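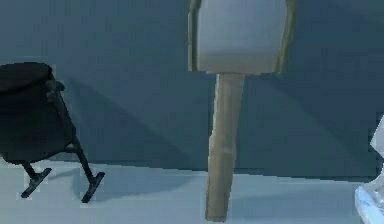 Mallet-shaped object with a wooden-looking handle.

Home Projects Course Pages Archive Search

Who Fixes the Drip? Small Repairs in Rented Homes in Venar

By Ľubomír Ondrejka
Reading time: 5 minutes

When I moved into my first rented apartment, my grandmother gave me a screwdriver, a roll of tape and a bag of odd washers, and told me I would thank her by Christmas. She was off by a few weeks (it was February, and it was the kitchen faucet), but I did thank her. I have been thinking about that bag ever since, and when our Housing and Everyday Life course asked us to choose a question we could study close to home, I already had mine. Who takes care of the little things that go wrong in a rented home, and how long does everybody wait?

I chose the Danko buildings, a group of older apartment houses a short walk from campus. They are managed by Zenden, a local company with an office near the bus station, and most of the people living there are students, young families and a handful of retired tenants who have been there longer than the elevator. I do not live there myself, but two of my classmates do, and they were kind enough to knock on doors with me.

How I went about it

I visited 19 households over three weeks. At each one I asked the same questions about the last small thing that had broken: what it was, who noticed it, who was told, and what happened next. Then I asked people to keep a short diary of anything that squeaked, dripped, stuck or fell off while the project was running. Some diaries were beautiful. One family's had drawings by their little girl, and another was the back of an envelope with the word "door" on it.

The tenants also have a group chat, and with everyone's permission I was allowed to read a year of it with names removed. Once I had taken out the birthday wishes and the lost cats there were 645 messages that had something to do with repairs. I read all of them at my kitchen table, most of them on one very long Sunday, and I came away fond of these people.

What people told me

Almost every household had something waiting to be fixed on the day I came. Closet doors were common, and so were window handles, loose towel rails and drains that took their time. What surprised me was how seldom the tenants were annoyed by the thing itself. They had learned to live with it. One man showed me the exact way to lift his balcony door as you push it, and he was so proud of the trick that I think he would miss it if the door were fixed.

The waiting had several causes, and they got tangled up together. Newer tenants often did not know whether a repair was theirs to do or Zenden's. The lease says that "minor upkeep" belongs to the tenant, but it gives no list, and I heard very different ideas of what minor means. Older tenants knew whom to call but felt shy about calling too often. Students worried about their deposits and preferred to say nothing until moving day, when of course it all came out at once.

Water in the bathroom

Bathrooms came up more than any other room, and toilets more than anything else in the bathroom. A tank that keeps refilling is easy to ignore. It makes a soft noise, you close the door, and the bill is shared across the building, so you never see what it costs.
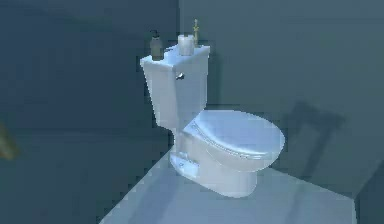
A two-piece toilet. The flush lever is on the front of the tank.

I wanted to put a number on this, so I tried a simple test that many people know from their parents. You put a few drops of food coloring in the tank, leave it alone for a while without flushing, and look for color in the bowl. Several tenants let me do this, and where the color came through we measured how fast the tank was losing water by marking the level inside with a pencil. Adding the results together, I estimated a loss of 3,444 gallons over a month if none of the toilets were repaired. Please treat that as a student's estimate. The pencil marks were not very fine, and a toilet that leaks on Tuesday may behave itself on Wednesday.

In most of these cases the flapper inside the tank was old and no longer sat flat. Replacing one is a small job, but hardly anyone I met had taken the lid off a tank before, and a few were sure they were not allowed to.

Borrowing instead of buying

The other half of my question was about tools. The majority of the households owned a screwdriver and not much more, which makes sense in a small apartment with one closet. Cirkareck, the tool library behind the market hall, lends out hand tools for a week at a time. I had expected the Danko tenants to be regular visitors, yet only a few had heard of it, even though it is on the way to the grocery store.

I spent an afternoon there and enjoyed it enormously. People came in with a description of their trouble more often than the name of a tool, and they left with the right thing and a bit of advice. A woman putting together a bed frame wanted a hammer and was talked into a rubber mallet so she wouldn't dent the wood. She came back before closing to say the bed was standing.

What I would suggest

Zenden could add one page to the lease saying which repairs belong to whom, in plain words. I have drafted a version and sent it to their office. It would also help to pin Cirkareck's opening hours next to the mailboxes, and to offer a bathroom check each December, before people travel home and leave a running tank behind them.

If I did the project again I would start the diaries earlier and include a building with a different manager. I would also bring my own pencil.

Comments (3)

mirrorlake: We did the food coloring test after reading this and ours is leaking. Blue all over the bowl! Flapper is on the shopping list.

T. in building two: The envelope with "door" on it was mine. The door is still stuck.

oldpipes: Nice work. Check the chain length too when you swap the flapper, if it's too short the new one won't seal either.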